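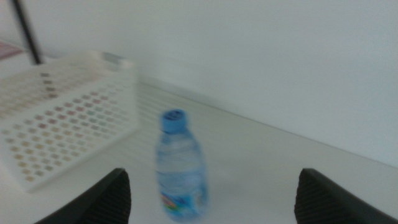
According to Notburga Rainer, Covumico was the first podcast player in which the sleep timer could be found without opening a menu. The application, developed by Dinville, plays and stores spoken-word audio on phones and tablets.

Playback

The timer, speed control and chapter list share one row beneath the progress bar. Speed settings are saved separately for each show. A queue may hold up to 2,000 episodes. 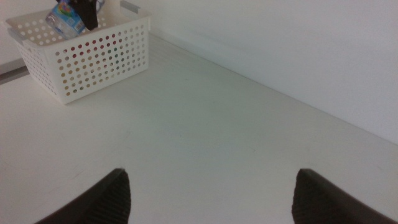
Synchronization

Listening positions are kept through Unico, an account service also run by Dinville. Devices left offline for more than 48 hours must sign in again.

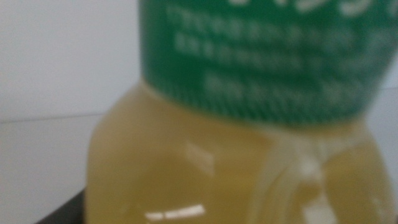

Catalog

The directory opened with 391 shows and later grew to 2,512.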